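Household Management, Unit 4: Wrappers, Crumbs and the Shared Table
Notes by Laiba Dhanial

Welcome back, everybody! Last time we spent most of the hour on drawers, and I promised something easier, so today we turn to snack litter and how to sort it before it spreads. Please bring your own wrappers next time (clean ones, if you can) and one bin or box that you like using.
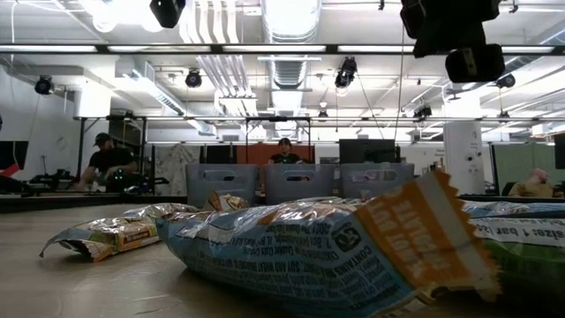
Hemcombe, August

Three opened granola bar wrappers on a tan wooden tabletop, and gray bins just past the edge of it. Look at how crinkly the blue one is, with silvery highlights all over the foil. Try the scrunch test at home: squeeze a wrapper in your fist and let go. If it springs open again, it is probably plastic film with a shiny coating, and in Hemcombe that goes in general trash. Do check your own town's list, though, as Trornville does it differently.

For your homework, keep every snack wrapper from your kitchen for a week, flatten them, and write me a page (600 words is plenty) on where they piled up.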